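Lab notebook > Respiratory cytology > Wash samples

Entries Protocols Stock list Archive Search

5 June 2024

Tracheal wash samples, second day with the new tubes. Samples came from the Putness yard, all from horses with a cough and no fever. Svyatoslav did the spinning in the morning and I read the slides after lunch.

We put in 20 ml of saline per horse, as before. The volume we get back is still very different from one animal to the next. From the old gray mare we got back only 8 ml, and it was thick with mucus, so the smear is poor on one side. I kept it, but I wrote "poor" on the label and would not use it for the neutrophil percentage.

Spin: 2000 rpm, same time as in the January protocol. The pellet was better than with the old tubes. Svyatoslav thinks the old ones had a rougher wall and the mucus stayed on it. I am not sure. We should run one sample split between both kinds of tube before we say this to Mansour. 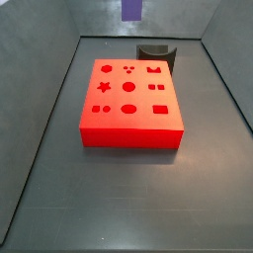

Red block with shaped cutouts.

Slides: the stain was too dark on the first batch. I changed to fresh stain and repeated the two worst. After this the nuclei were clear and I could separate the macrophages from the large epithelial cells without guessing.

One slide has some 29 percent neutrophils, and also plant debris and a few fungal spores. The spores are free, I found none inside cells. I think this is dust from hay and I have asked the yard what they feed and whether it is soaked. No bacteria seen inside cells on this slide. Culture was sent to Sanderell, result not back.

Mistake to remember: I left the EDTA tubes on the bench during lunch. They should go in the fridge if we do not make smears within the hour. Cells from the last tube look swollen, so please read that slide with care.

To do:
- split sample, old tube against new tube
- order stain from Zandberg, the bottle is nearly finished
- Semeniuk to read my slides blind, then we compare
- ask Putness for a second wash from the mare, if the vet agrees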